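Gray metallic fridge doors show every smudge. Wipe them with a damp cloth and a drop of dish soap, then dry with a second cloth, top to bottom.

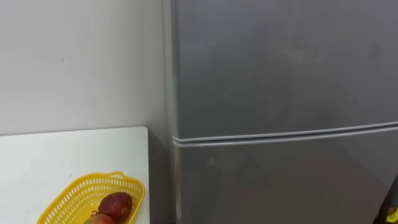
**Han-gyeol Oh** | Kitchen tips editor, Tiltlow

Do the gaskets between the freezer and fridge doors while you're there. A soft toothbrush gets into the folds - skip the bleach. I go over mine every 2 months.

A slotted plastic basket is easy to keep clean too. Rinse it under the tap and let it drain upside down.

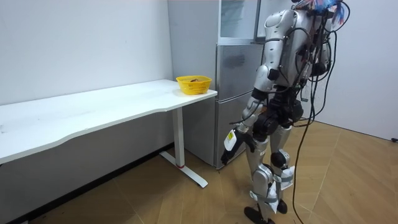 Leave a gap beside the fridge wide enough for a vacuum nozzle. Crumbs from a nearby table end up down there, and I clear them out each April with the coil dust.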